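Planning a Week by the Hour: Project Report

Our group looked at how students plan their free time. For four weeks in February and March we kept diaries in Wanon, a free calendar app, and wrote down how long each task was meant to take and how long it took.

We logged 310 tasks. Cooking and laundry were the worst guesses — most ran over. Reading was usually cut short. The planned total was 2454 minutes for the first week and 3313 for the last, so we planned more as we went on, even though we were finishing less of it.

Two of us switched to paper lists halfway through. Their entries were shorter and harder to compare, and we left them out of the totals.

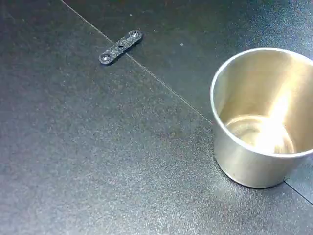 Did planning breakfast the night before save any time in the morning? Only on days with a lecture before 10am, and then by a few minutes.

We would keep the diaries for longer next time and agree on what counts as one task before starting.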